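학습용 시연 데이터 수집 절차 (Grinumura 작업대)

작성: Parvaneh Shokri, 2019년 9월 6일

1. 준비
작업대 위의 물체는 서로 겹치지 않게 놓는다. 녹색 그릇은 안쪽에 두고, 컵은 로봇 팔이 닿는 쪽에 둔다. 고정 카메라의 노출은 수동으로 잠근다.
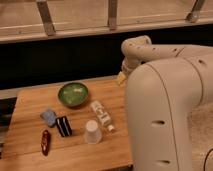 배치가 끝나면 Clitance에서 새 세션을 열고 작업 문장을 입력한다. 문장은 세션 도중에 바꾸지 않는다.

2. 기록
에피소드는 팔이 대기 자세에 있을 때 시작한다. 컵에 접근할 때는 속도를 낮추고, 그리퍼를 컵 위에서 수직으로 내린다. 파지에 실패한 에피소드도 삭제하지 말고 fail 태그를 붙인다. 다섯 에피소드마다 컵의 위치를 바꾼다.

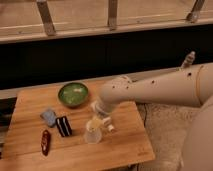
그림 2. 투명한 플라스틱 컵 위의 그리퍼

3. 검수
관절 로그와 영상의 시각 차이가 2프레임을 넘으면 해당 에피소드를 제외한다. 배치 하나는 63개 에피소드로 구성한다. 검수를 마친 배치는 Zolunau 저장소에 올리고 Yasaman Kiani에게 배치 번호를 전달한다.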